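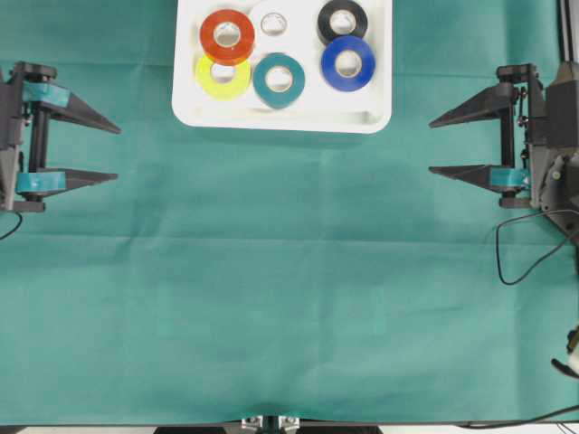 Tape, and what to do with it all

4th November

Print this entry | E-mail this entry

So the tape situation finally got dealt with. I'd been putting it off since February, when I opened the big drawer looking for a stamp and got a roll stuck to my sleeve instead. There were 18 rolls in there, if you count the ones that were mostly cardboard, and I do count them because I'm the one who kept them. Half had bits of fluff along the sides and one had welded itself to a birthday candle.

I tipped everything out after breakfast and picked through it with the radio on. The crumbly stuff went straight in the trash. So did the clear roll from Plultedholm that never once came off in a single piece (it split into a little ribbon every time, and then you had to go around and around with your fingernail - I won't miss it!). The rest I put in piles, then I changed my mind about the piles, then I had a coffee and went back to the first idea.

The six colored ones are the keepers and they get the white tray. Orange-red, yellow-green, dark teal, blue, black and white, all lying flat so I can see the cores. I put the teal cloth down first and I love how it looks, even with the fold lines still showing. The dark teal roll is nearly the same color as the cloth and I kept wanting to move it someplace it would stand out more. The white one has the same trouble in a white tray. Oh well.

The black got used the most this year, no contest. Lamp cord labels, the handle of the rake, the lid of the bird seed tub. 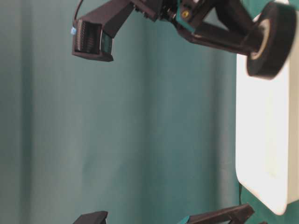
How do you find the end of a roll once it has disappeared?

Run a fingernail slowly around the outside until you feel a tiny step, then lift it at one corner and fold a little tab over before you put the roll away.

I've been doing the folded tab on every roll now, and it took me 15 minutes to do the lot, mostly because the yellow-green one had hidden its end really well. I had to hold it up to the window. It's a color I never use for anything, but it was a present and it's cheerful, so it stays.

Next thing was where the tray should live. The shelf over the desk is too narrow by the width of my thumb, very annoying. The Jistwood cabinet in the hall has room, but then I know exactly what will happen, I'll carry one roll to the kitchen and it'll stay in the kitchen till spring. I'm leaning toward the side table, with the cloth under it. The cloth needs an iron first, and I'm not getting the iron out today. 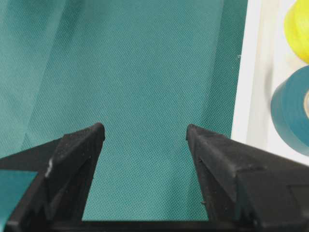
I could get a second piece of the same fabric and make a cover for the sewing box while I'm at it - the shop on Baumgart had 11 yards left on the bolt when I was in for buttons. That's how these things get out of hand with me, I start with a drawer and end up with curtains.

The wide brown packing tape wouldn't go in the tray whatever I did, so it went back in the drawer by itself with the scissors. It looks a bit lonely in there. I also found the Tutska catalog I'd been missing, flat against the back, with a page turned down at the paper trimmers. No idea which one I wanted. They all look good to me now, and one of them was only 5 dollars.

Soup for supper, and the rest of the rye bread. Tomorrow the string drawer, if I can face it.

Print this entry | E-mail this entry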